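3.2 Hand-held kit

The Kallano kit was assessed as supplied, with two hand-held grippers and one cable set. Both fingers of each gripper are screwed to stepped brackets and can be changed without recalibration.

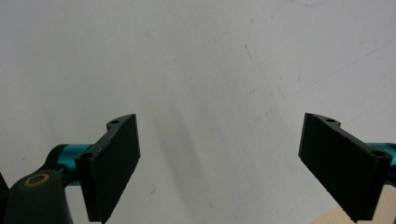
Figure 2. Black finger pads of the hand-held gripper, open over a white surface.

Aldana Leiva recorded 91 spray-and-wipe trials in May, working at a covered table with both hands. Trials in which the bottle slipped were kept and labelled.
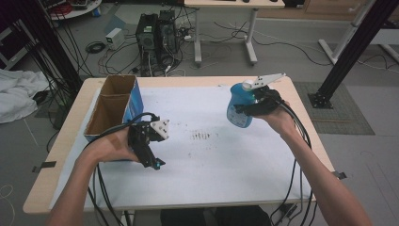 Thirteen trials were rejected for lost tracking, mostly while the bottle was being turned towards the sheet. The Rokberg kit was tested to the same protocol.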